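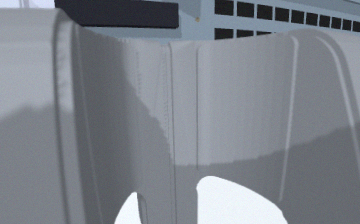 **Who runs Grenero, and does anyone pay you to be nice about the programmes?**

Grenero is run by five people who watch too much television, and no broadcaster, production company or streaming service pays us anything. Our money comes from reader subscriptions and from a small number of adverts, which are sold by an outside agency that has never met any of us.

## About Grenero

We write about serial drama: daytime soaps, evening soaps, long-running hospital and police shows, and the sort of imported family saga that gets put on at two in the afternoon and quietly picks up an audience. We don't do film. We don't do reality programmes, however often we are told that they are the new soaps. We have been told this since we started and we still don't believe it.

The site began because Vasilis Babić was fed up. He had followed one serial for most of his adult life and liked to read up on it in his lunch hour, and he found that nearly everything written about it was a headline with a question mark on the end. Is so-and-so leaving? Is the baby his? Did the fire kill her? You clicked, you read four paragraphs that told you the plot up to last week, and then you were told that fans would have to wait and see. He started keeping a list of these headlines and what became of them. The first list had 235 entries. He put it online in May with no pictures and hardly any design, and more than 900 people wrote to him about it, a good number of them to complain that he had left out their favourite.

That list is still the thing we are best known for. We call it the Ledger.

## What the Ledger is for

When a website, a magazine or a "source close to the set" says that something is going to happen in a serial, we write it down with the date and the wording. When the episode goes out, or when enough time has passed that it plainly isn't going out, we mark the claim as right, wrong, or too vague to judge. The last group is much the biggest. "Sparks will fly" is too vague to judge. So is "nothing will ever be the same", and so is any sentence with "could" in it twice.

We hold ourselves to the same rule. If one of our writers makes a prediction, it goes in under their name. Henryk's record is poor and he has asked us to say that he knows.

We are sometimes asked whether this spoils the fun. It may do. If what you enjoy is the guessing, there are plenty of places that will let you guess, and some of them are friendly. We would only suggest that you look at who gains when you click through seven pages to find out that a character "may be hiding something". In a soap, everyone is hiding something. It is what they are for.

## Who we are

**Vasilis Babić**, founder and editor. Reads every piece before it goes up and takes most of the adjectives out. Used to work in the accounts office of a bus company.

**Dewanti Ngui**, deputy editor. Runs the Ledger day to day. She has seventeen years of episode notes in box files and has won more arguments with them than is good for her. She also edits the recaps.

**Henryk Jakubowski**, hospital and police serials. Does not think anyone should be allowed to wake from a coma more than once.

**Melur Hidayat**, imported serials and subtitles. Writes our Monthly Saga column and checks translations, which matters more than you might expect. At least one "shock divorce" that did the rounds of the English-language sites was a mistranslated line about a change of address.

**Attila Vincze**, letters and corrections. If you have written to us, Attila has read it.
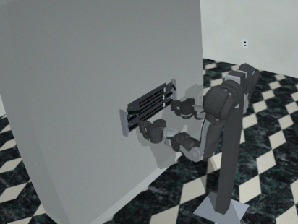 There used to be a sixth desk, for interviews, and we closed it. The trouble with interviews is that an actor under contract can't tell you anything, and an actor out of contract is usually selling something. We ended up printing a lot of talk about how the cast is like a family. We dare say some casts are. We had no way to check, so we stopped.

## How we handle spoilers

We do print them, if they come from an official listing or an episode already shown somewhere. They go under a plain warning, below the first paragraph, and never in a headline. We don't print anything about an actor's health, marriage or pregnancy unless they have said it themselves in public. It follows that we are often last with casting news, and sometimes our readers grumble about it.

We don't use unnamed sources. We used them twice in the early days. One turned out to be somebody's cousin and the other was wrong, and both are in the Ledger.

We are wary of ratings too. A serial can be "surging" on one site and "on the brink" on another in the same week, and both will point to figures. Overnight audiences, catch-up audiences and streaming "reach" measure different things, and a press office will naturally quote whichever looks best. When we mention an audience figure we say which kind it is. If we can't find out, we leave it out.

## Money, adverts and gifts

A subscription pays for the recaps archive and the full Ledger with its search page. The news pages and the letters are free and will stay so for as long as we can afford it. We won't say "always", as we have marked down too many other people for that word.

We turn down set visits, hotel stays and hampers. Preview episodes we accept, with a note at the top of the piece to say we saw it early. In the past two firms, Prumetti and Jonholm, have offered to supply us with ready-written articles at no charge. We asked to see some. They were headlines with question marks on the end.

## Corrections

We get things wrong. Names of minor characters are the usual trouble, along with who is whose half-brother. Write to Attila through the contact page, give the episode if you can, and he will look it up. Where we were mistaken we change the text and say at the foot of the page what was changed. We don't quietly delete things. If you think we have done so, tell us that as well.

Please don't write to ask us to pass a message to an actor. We don't know them.

## Writing for us

We take a few outside pieces each year and we pay for them. Before you send one, read some of what we publish and ask whether yours says something you can back up. We like close accounts of how a storyline was built, or dropped, or rewritten when somebody left. We have no use for lists of the ten most shocking weddings. Pitches go to Dewanti, who answers all of them, though not fast, and her answers tend to be short.

This page was last revised on November 22, 2024. Changes to our subscription prices are posted on the accounts page.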